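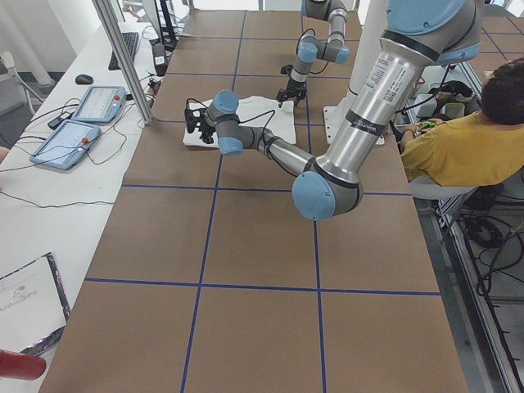

Blue tape on the big brown table, white cloth toward the back.

So I finally caved and taped up a table. If you've been reading for a while you know I've been circling this idea since January, when I tried to sort my whole fabric stash on the living room floor and ended up walking on most of it. A floor is not a sorting surface! My knees had opinions for a week.

The idea is really simple. You take a big flat tabletop, run tape across it both ways, and you've got boxes. Every pile gets a box. When a pile grows out of its box you deal with it right then, before it slides into the neighbors and you've got napkins mixed up with quilt backing again (ask me how I know).

I used blue tape because it shows up nicely against brown and because I had a roll of it left over from painting the trim in the hall. Two long lines go the long way, and then the shorter ones cross over. I started out measuring. I had the yardstick out and everything, and I was very serious for the first line and a bit, and then I got hungry and started eyeballing it. If you're the type who'll be bothered by a box that's a little wider than the one next to it, measure. I'm clearly not, and the napkins don't seem to mind.

A few things I learned about tape while I was at it. Press it down with something, an old library card works great. Pull it off the roll in one long go if you can, because every time I stopped and started I got a little kink. And don't tear the ends, snip them. I tore my first ones and they looked chewed.

The white cloth gets to go first. It's one of the plain ones I bought at the Pirkudum flea market last summer, from the table with all the mismatched linens where everything was sold by the bag. The edges are a bit uneven. I keep saying I'll hem it and I keep not hemming it, and at this point I think that's just how it looks. I like it flat on the table before I decide anything about it, since folded up every white cloth I own looks exactly the same, and laid out you can see right away which ones are straight and which ones have wandered.

The white plate back there is for pins. Any plate will do, but I like a white one, you can spot a stray pin on it from across the room. I used to have one of those magnetic dishes and I loved it right up until it grabbed my good scissors and wouldn't let go.

I keep my list in the Pleltura app, which I complained about in the last post and have now made up with. You make a category and tap a plus sign every time you add something. It told me I have 279 pieces of fabric and linen. 279! I would have guessed 200, and I would have felt a little embarrassed saying even that. My plan is to get down to 202, which sounds like a strangely exact goal, but that's how many fit in the Listov drawers if I fold everything the narrow way. I tested it with one drawer and did the math on the back of an envelope, so we'll see.

Here's how I'm splitting things up, at least for round one. Plain whites in the back. Stripes and checks in the middle, and anything with a stain I haven't made peace with goes off to one side. The front boxes stay open for whatever I'm folding at the moment. I tried filling every box on my first go and then had nowhere to put my hands, so please learn from me and leave yourself some room up front.

Somebody asked in the comments whether the tape hurts the tabletop. I don't know yet! I've had mine down for 6 days and one corner I peeled up came away clean, but I wouldn't try it on a piece you love without testing a spot underneath first. The guy at Gál, the little hardware place by the bus stop, told me not to leave it in the sun, so the blinds stay down in the afternoon.

Next up is the striped pile, which is the one I'm dreading. I have a lot of feelings about stripes and most of them are "keep." If you've got a good rule for letting go of fabric you've never once used but still like looking at, leave it in the comments, I'll be reading them with the folding half done and a cup of coffee.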